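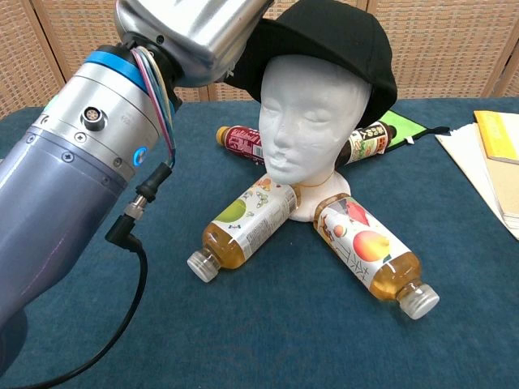

Helmi Huttunen says a foam head is better than a hat stand for caps, as the cap keeps its shape and you can tilt it the way a person would wear it. She also says to put the cap on last, after everything else on the table is where you want it, or you will knock it with your sleeve.

Table Setups, Kelldale
Oct 22, 2020

The gallery is for arrangements made with ordinary things: caps, bottles, cloth, whatever is close by. Most take a few minutes to put together. Remarks from readers are printed with the entry they belong to.

Cap and Bottles
Black baseball cap on a white foam head, blue-teal cloth, plastic drink bottles laid on their sides with the caps facing out. The brim is pulled down at an angle.

The two front bottles are tea, one with a green apple on the label and the other with a large orange-red fruit and Japanese characters. The one at the back right holds a dark brown drink. An orange cap at the back left is the odd one out from the white ones in front.

Notes on the setup
A cloth with some texture works better than a bare tabletop for round bottles. On a smooth surface they roll at the slightest bump. If yours still roll, fold a small piece of paper and slide it under the side away from the viewer.

Turn each bottle until the part of the label you like is on top – then leave it alone. Full bottles stay put better than empty ones.

Foam heads are light. One with a wide base will stand by itself, but a heavy hat can pull it over. A coin taped under the base at the back is enough for most caps. Foam also marks easily, so pick it up by the neck and keep it away from keys and belt buckles.

A 50 cm square is plenty of room for a head and a few small bottles. Larger bottles need more, or the caps end up past the edge of the cloth.

Sending in your own
Send up to 2 setups at a time, with the name you want printed. Say what the things are if it is hard to tell. Entries for the Ojala page closed in June – anything that came in after that will go on the Eriston page.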